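Washing Machine Care: Keeping a Front Loader Clean and Fresh

Home > Laundry > Care and Cleaning

A front-loading washer uses less water than the old top loaders, and it is easier on clothes. The trade-off is that it needs a little regular attention. Most of the complaints people have about these machines — musty towels, gray marks on white shirts, a drum that smells like a wet basement — come down to soap and lint that stay behind after the wash. The tips below take a few minutes each and need nothing you can't buy at a grocery store.

Use less detergent

Start with the soap. The line on the cap is usually meant for a full, dirty load in hard water. If your water is soft, or the load is half size, cut the amount to about two tablespoons of liquid and see how the clothes come out. Suds that are still showing on the glass during the last rinse mean there was too much.

Use detergent marked HE. Regular detergent makes more foam than a front loader can rinse away, and the extra foam dries behind the drum where you can't reach it.

Fabric softener leaves a waxy coating. If you like soft towels, put half a cup of plain white vinegar in the softener compartment once in a while, after checking that the manual allows it. Do not use vinegar in the same wash as bleach.

Wipe the gasket

The rubber gasket sits between the drum and the door opening. It has a fold in it, and the fold holds water, hair, coins and the odd baby sock. Pull the fold back gently with your fingers and wipe it out with a damp cloth, going all the way around. The bottom is always the worst part.

For black spots, mix one tablespoon of baking soda with enough water to make a paste, rub it on with an old toothbrush and wipe it off. If the spots stay, lay a rag dampened with diluted bleach over them for ten minutes, then run a rinse with nothing in the drum. Wear gloves. Old stains may never come out completely, and a stained gasket that is clean and doesn't leak can stay where it is.

Run a hot cleaning cycle

Once a month, run the empty machine on its hottest setting. Many models have a cycle called Tub Clean or Drum Clean. If yours doesn't, pick the longest hot cotton program. Use a washer cleaning tablet or the amount of bleach given in the manual. Homes that wash mostly in cold water should be strict about this, as cold water does very little to break down body oils and soap.

After the cycle, wipe the drum with a dry cloth. Gray flakes on the cloth mean you should run it again.

Clean the drawer

The detergent drawer pulls all the way out on nearly every machine. There is normally a tab marked Push, or a small catch toward the back. Soak the drawer in the sink in warm water with a squirt of dish soap for 40 minutes, then scrub the corners. Lift out the softener insert and wash it separately. Before putting the drawer back, wipe the roof of the slot it slides into. That is where the water jets are, and slime collects between them.

Empty the drain filter

Look for a small flap low down on the front. On some models it is hidden behind a kick panel. Put a shallow baking pan and a towel on the floor first, let the water out through the little hose if there is one, and unscrew the filter slowly. Rinse it under the tap. Shine a flashlight into the hole and take out anything that got past. Do this every three months, or any time the machine stops with water still in it.

The door and the glass

Leave the door open a few inches between loads. This does more for smells than any cleaner. If you have small children or a cat, keep the laundry room door shut, and look in the drum before you start a wash.

Wipe the inside of the glass with a cloth and a drop of dish soap every couple of weeks. A ring of film builds up on the lower part, where the clothes rub against it. Dry it with a second cloth.

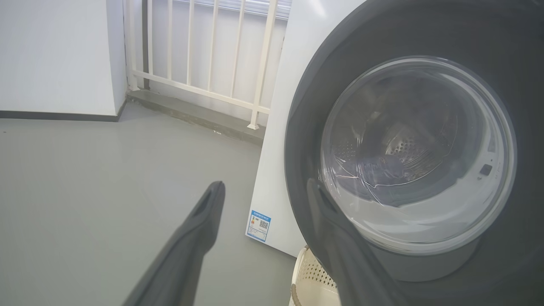 The outside needs only a damp microfiber cloth. Skip scouring powder and the rough side of the sponge, since dark plastic and glossy trim scratch easily and the scratches show. Dried detergent drips come off if you hold a warm, wet cloth on them for a minute. Don't spray cleaner straight at the control panel — spray the cloth.

Pull lint out from along the sides and under the front edge with the narrow vacuum attachment. If your machine carries an energy label or a sticker with a code on it, wipe around it and leave it in place. Take a picture of the model number too and keep it on your phone. You will need it when you order a gasket or a filter.

Check that it stands level

A washer that walks or bangs during the spin is usually out of level. Press on each top corner in turn. If it rocks, turn the foot under that corner until the rocking stops, then tighten the lock nut. Check again in February or so if you moved the machine in the fall, as a new floor covering can settle.

While you are back there, feel the supply hoses for bulges and damp spots. Replace rubber hoses every five years. Braided steel ones last longer but should get the same look.

Tips by Pirmin Hubmann. Last updated December 2025.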